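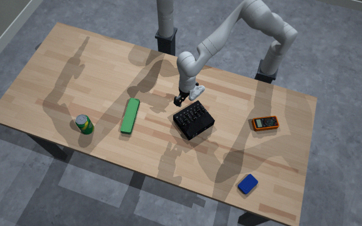 Jidoline 701 硬质木蜡油（桌面与家具用）
出品：Clomanholm
规格：300毫升金属罐，半哑光，透明
可选：透明、Nam 色系
页面更新：2025年9月14日

简介 | 参数 | 适用木材 | 施工方法 | Nam 色系 | 日常保养 | 翻新与修补 | 安全须知 | 常见问题 | 配件

简介

701 是我们做得最久的一款油，也是工作间里自己用得最多的一款。餐桌、书桌、砧板架、窗台、楼梯扶手，还有一只用了很久、谁都舍不得扔的矮凳，全是它刷的。喜欢木头的人多半都有过那一刻：打磨好的桌面灰扑扑的，第一块布擦过去，纹理一下子就浮上来了，胡桃的深线、橡木的射线、樱桃木里那点透红的光（拍照真的拍不出来，要侧着头看）。我们做油的人看了这么多年，到现在每次开新罐还是会凑过去看。

它以亚麻籽油和葵花籽油为底，加巴西棕榈蜡和小烛树蜡。油往木头里走，蜡留在表层，干透后摸上去还是木头，有一点点温，有一点点涩，手掌推过去不会像推在塑料膜上。半哑光的光泽大概就是旧餐桌用了几年以后的那种亮度，灯光打在上面会散开，不会映出一只完整的灯泡。

这一版和旧版相比改了两处。蜡磨得更细了，所以冬天在冷房间里开罐，底下不容易结成硬块；干燥剂换过，夜里收工、第二天早上就能摸。气味也比从前淡，像刚榨的油里掺了一点橙皮，刷完的头两天房间里会有，开窗以后散得很快。

七月我们把罐盖也换了，现在是带双圈密封的压盖，一字螺丝刀沿边轻轻撬一圈就开。旧盖子用户来信抱怨得很多，说用到半罐时油面总结皮。新盖好多了，不过还是请看后面关于存放的那一段。

参数

产品型号：701
容量：300毫升
光泽：半哑光
颜色：罐内为浅蜂蜜色，涂在木头上基本透明，浅色木材会略微变暖
建议遍数：2遍
表干：一夜（室温，通风）
可轻度使用：两天后
完全固化：三周左右，天冷会更久
施工温度：十五度到二十五度最舒服
稀释：开罐即用，不要加稀释剂
工具清洗：松节油或无味矿物溶剂，之后用肥皂水再洗
使用环境：室内
保质：未开封三年，开封后一年内用完

涂布面积要看木头。硬而细密的枫木吃得很少，一罐能刷很久；松木和老榆木就贪吃多了，尤其是端面，第一遍像是倒进沙子里。一张四人餐桌的桌面，两遍刷下来，一罐通常还会剩一个底，留着以后修补正好。桌腿桌架也要一起刷的话，建议备两罐，并且把两罐倒在一起搅匀再开始，这对 Nam 色系尤其要紧。

适用木材

橡木：最经典的搭配。白橡刷透明款会往蜂蜜色走一点，想压住这点黄，请看 Nam 色系里的“雾”。橡木含单宁，打磨时别用钢丝绒，残留的铁屑遇潮会留下蓝黑色的小点，很难去。

胡桃木：不需要任何颜色，透明款就够了，真的够了。颜色会一下子沉下去，边材和心材的差别也会变得很明显，介意的话先在背面试。

樱桃木：刚刷完偏粉，见光几个月后转成暖红。桌面上别长期压着桌垫，不然掀开会有一块浅印子。把桌垫拿掉再晒一阵，印子会慢慢追上来。

白蜡木、水曲柳：纹理深，孔大，第一遍要用布来回揉，把油揉进孔里。擦余油时也要多擦一道，孔里会往外冒小油珠，过半小时回来再看一眼。

枫木、榉木：密，吃油少，最怕刷厚。两遍都要薄，薄到你怀疑自己到底有没有刷上。

松木、杉木：吃油不匀，容易花。打磨到一百八十目，别再往下磨；先薄薄擦一遍，干后再看，花得厉害的地方多数在第二遍会收拢。

老榆木：很受欢迎，也很看料子。拆房下来的旧料往往带着蜡、漆、灰和说不清的东西，一定要磨到露新木。补过腻子的地方不吸油，颜色会停在那里。

柚木及其他油性木材：木头本身的油会拖慢干燥。上油前用酒精擦一遍表面，等挥发掉马上开始，第一遍和第二遍之间多等一天。

竹材：可以刷，但市面上的竹板很多出厂时已经有漆。滴一滴水试试，水珠站着不动，就说明还有漆膜，要先磨掉。

拼板桌面：用不同颜色的板条拼起来的桌面，上油后色差会拉开，深的更深。有人爱极了这个效果（我们也是），有人会吓一跳。拼之前先用湿布把每根板条擦一下，那个颜色和上油后的颜色很接近，排板的时候心里就有数了。

不适用：贴纸面板、三聚氰胺板、带聚氨酯漆膜的成品家具、长期泡水的地方。户外家具请不要用 701，它里面没有抗紫外线的成分，一个夏天下来会发灰。

施工方法

打磨

所有的好看都是从打磨来的，油只是把它显出来。八十目找平，一百二十目去掉八十目的痕，一百八十目收尾。每换一次砂纸，把灰吸干净再继续，留在桌上的粗砂粒会在下一道里划出一圈圈小螺纹，干磨的时候看不见，一上油全出来了。

最后一道建议手工顺纹走。用圆盘机磨到底也可以，只是收完要拿灯贴着桌面侧照，从一头看到另一头。端面可以多磨一道，到二百四十目，这样它吃油少一点，颜色不会比桌面黑一大截。

不要磨到四百目。常有人好心磨得像镜子一样，结果木头表面被压实了，油进不去，浮在上面发粘。

起毛

用拧得很干的湿布把整个桌面擦一遍，晾几个小时，木毛会立起来，再用一百八十目的旧砂纸轻轻扫掉。很多人跳过这一步，跳过也能用，只是第一次沾水以后手感会变糙。餐桌请一定做。

除尘

吸尘器，软毛刷头，再用干净的棉布收一遍。不要用粘尘布，有些粘尘布带树脂，会留在木头上。

第一遍

先搅罐底，要搅到底，蜡都沉在那里。用一根扁平的木片慢慢搅，别摇，摇了全是气泡。

倒一点在桌面上，一点就好，巴掌大的一摊能推开很远。白色打磨垫、不掉毛的棉布、短毛刷都行，我们最喜欢打磨垫，推起来特别顺手，像给木头搓澡。先打圈，后顺纹，分块做，每一块的边要和上一块搭住。大桌面从远离自己的那一边开始，免得袖子拖过湿的地方（说起来好笑，我们自己拖过太多次了）。

等十五分钟。有些地方会发暗发干，是被吃进去了，补一点；有些地方还亮着，那就是多余的。

擦余油

整个过程里最重要的一步。用干净的棉布把表面所有没被吸进去的油都擦掉，擦到布在上面走有一点阻力。然后换一块干净布，再擦一遍。侧着光看，不应该有任何一处是湿亮的。发粘、起皱、留手印，收到的来信里十封有九封是余油没擦净。

桌边、倒角、桌底折上来的那一小条，油会积在那里，手指包着布走一圈。

第二遍

隔一夜，摸着干爽了再做。用白色打磨垫空手轻轻扫一遍，除尘，然后重复上面的步骤，用量只要第一遍的一半。等待时间缩短到十分钟。再擦余油，还是换布擦两次。

第三遍可以做，家里有小朋友天天在桌上画画、捏泥的，加一遍会更安心；光泽会略高一点点。四遍就没有意义了，木头已经喝饱了。

养桌

头两天别放东西。头一个星期可以吃饭，别放热锅，水洒了马上擦。头三个星期别铺塑料桌布，油需要空气才能固化，闷着会一直发软。薄棉布可以铺。

桌底也请刷一遍，一遍就行，不用讲究。只刷一面的实木板两面吃潮不一样，季节一换就容易翘。

Nam 色系

Nam 是我们在 701 的基础上加矿物颜料做的一组颜色，底油完全一样，可以和透明款互相叠，也可以互相调。颜料是半透明的，纹理会留下来。

雾：带极淡的白，用来压住橡木和白蜡木变黄。刷完像刚打磨好还没上油的样子，北方冬天的光里特别好看。

麦：浅暖黄，适合松木和枫木，能把新松木那种生生的白盖过去。

茶：中等棕色，我们卖得最多的颜色。刷在白橡上像用了很多年的旧书桌。

栗：偏红的棕，榉木很合适。用在本来就红的木头上会有点过，先试。

墨：深到接近黑，孔里更黑。在水曲柳上美得不讲道理，在枫木上会花，不推荐。

砖：今年的新颜色，一种灰扑扑的红。调了很久才满意，前面的样板不是太像番茄就是太像猪肝。现在这一版刷在小凳子和抽屉面上非常可爱，整张餐桌用的话胆子要大一点。

有颜色的款只做第一遍，第二遍请用透明款罩住，这样颜色不容易被磨到布上。想要更深，第一遍干透后再叠一遍颜色，最后仍然用透明款收尾。

我们保留每一次试色的样板，编号已经排到2,716，存放在 Jaltcombe 的样板间里，一排一排插在架子上，可以抽出来摸，也可以拿到窗边看。带自己的木料来试最好，同样叫橡木，两家木材行的料子刷出来都可能差很多。样板间里备了砂纸和布，几种颜色都有开着的罐子，请随意。

来不了的，可以订小样包，每种颜色一小瓶，够刷一块书本大小的板。请在和桌面同一批的边角料上试，磨到同样的目数，刷同样的遍数，干了再判断。湿的时候看颜色没有一次是准的，总会更深更艳。

日常保养

平时用拧干的湿布擦，再用干布收一下。油渍用一点点温和的皂液，推荐不带香精的橄榄皂，兑得很稀。洗洁精偶尔用一次没关系，天天用会把表面的蜡带走，桌面慢慢就发白发干了。

不要用的东西：魔术海绵（它就是极细的砂纸）、钢丝球、酒精湿巾、含漂白剂的清洁剂、蒸汽拖把。硅油类的家具上光喷雾也别用，当时是亮，以后想补油就补不进去了。

红酒、咖啡、酱油，洒了以后几分钟内擦掉都不会有事。放过一夜的酱油圈会留一点影子，多擦几次会淡。柠檬汁和醋要快一些。热锅请垫隔热垫，砂锅底下那一圈水汽最容易留白印。

看桌子要不要补油有个很简单的办法，滴几滴水，水珠圆圆地站着就还好，几分钟内摊开、渗下去、颜色变深，就该补了。餐桌常坐人的那几个位置会先干，通常一年补一次；书桌两三年也不用管；窗台看日照，朝南的勤一点。

翻新与修补

油面家具最叫人喜欢的就在这里，坏哪里补哪里。

白印、水圈：用二百四十目砂纸顺纹轻磨，范围比印子稍大一圈，边缘越磨越轻。除尘，擦一层薄油，等十分钟，擦净。第二天看，多半已经找不到位置了。

浅划痕：直接用打磨垫沾一点油揉，揉几下就融进去了。

压痕：木纤维没断的话可以救。湿布垫在上面，熨斗隔着布烫几秒，蒸汽会让木头胀回来，晾干后磨平再上油。凹得深的多烫几次。熨斗烫过的地方要重新上油。

烫黑、墨水、铁锈印：得磨掉，深的要从八十目开始。铁锈印可以先试草酸，戴手套，冲净，晾透，再打磨。

整张翻新：原来就是油面的，洗净晾干，一百八十目整体扫一遍，上一遍 701，擦净，完事，一个下午。原来是漆面的，要把漆全部去掉，这活儿重一些，孔里残留的漆要有耐心，侧光下看见发亮的小点就是。

Nam 色系的修补请用原来的颜色，从中间往外揉开，不要一笔画到边。所以真的很建议在罐底写上日期和用在哪件家具上，再把剩下的那点油留好。

安全须知

沾了油的布、打磨垫和纸，会自己发热，揉成一团扔在垃圾桶里有自燃的危险。请务必每次收工都处理：平铺在室外晾到发硬，或者浸在水里，装进带盖的金属桶，再按当地规定丢弃。搓成团放一会儿也不行。打磨下来的带油木粉同样要小心，集尘袋当天清空。

施工时开窗通风，打磨时戴防尘口罩。对坚果或植物油过敏的人请戴手套。远离明火。放在孩子和宠物够不到的地方。剩油不要倒进下水道。

固化后的 701 可以用在餐桌、托盘和一般会碰到食物的家具表面。直接切菜的砧板，我们建议用单独的砧板油，刀会把蜡层切碎，补起来没完没了。

存放：用完把罐口槽里的油擦干净，盖子用橡皮锤沿边敲一圈，直立放在室内。罐里空得多了，换到小一号的玻璃瓶里，装满，拧紧，这样油面接触的空气少。结了皮也别慌，沿边划开，整片挑出来，底下的油过一道丝袜照样能用。成了胶冻状的就不要再用了。

常见问题

刷完三天还是粘，怎么办？
余油留多了。布上沾一点新油，在粘的地方揉开，新油会把半干的旧油软化，几分钟后用干布使劲擦净。很粘的话用溶剂擦，晾一天，再薄薄补一遍。

能不能用喷枪？
可以，但喷完还是要用手擦，所以省不了多少事。小件、雕花、藤编的椅背，喷会方便些。喷出来的雾和沾油的纸一样会发热，遮蔽纸请当天处理。

能刷地板吗？
能刷，但300毫升一罐去刷地板会刷到天荒地老。走动多的地方我们还是建议选专门的地板油，它的蜡更硬，也有防滑的考虑。小块的门槛、楼梯踏板边上修补，用 701 没问题。

和别家的油能叠吗？
底子已经干透、又都是植物油体系的，一般能叠。先在桌底找一块地方试，隔天看粘不粘。底下是水性漆就不行。

刷完以后还能上漆吗？
不建议。以后想改漆面，要把油层磨掉，吃得深的木头很难磨净。

为什么我的胡桃木越用越浅？
胡桃木见光就是会变浅，和油没关系，转暖、转黄棕，许多老胡桃家具的颜色就是这么来的。喜欢深色的可以在第一遍用 Nam 的“茶”。

梅雨天能刷吗？
能，慢。遍与遍之间多等一天，开除湿机或者风扇，风别直接对着桌面吹，会带灰。木头本身潮的话请等它干，潮木头吃不进油。

冬天油变稠了？
连罐放进温水里坐一会儿，搅匀，恢复流动就可以用。不要直接加热。

狗啃过的桌腿呢？
磨平，上油，两遍。之后它可能还会来啃，这个油管不了。

一罐能补多少次？
单纯做年度补油，一张四人餐桌只要几勺的量。有用户来信说一罐用了很多年，我们很高兴，也提醒一句，开封一年以后先在不显眼处试试干得正不正常。

配件

白色打磨垫，两片装：上油、扫毛刺都用它，洗净可以再用几次。
无绒棉布：旧棉T恤洗干净也一样好，避开印花的地方。
搅拌木片：扁平头，能刮到罐底的角。
开罐片：专门配新盖子的，比螺丝刀温柔，不会把罐口撬变形。
橄榄皂：无香，日常清洁用。
小样包：Nam 全部颜色加一瓶透明。
补油小罐：透明款，适合家里只有一张桌子、一年补一次的。

目前透明、雾、茶、麦有现货，墨和砖下一批正在装罐。空罐洗净后可以带回 Jaltcombe 样板间，我们拿来装钉子和砂纸头，挺缺的。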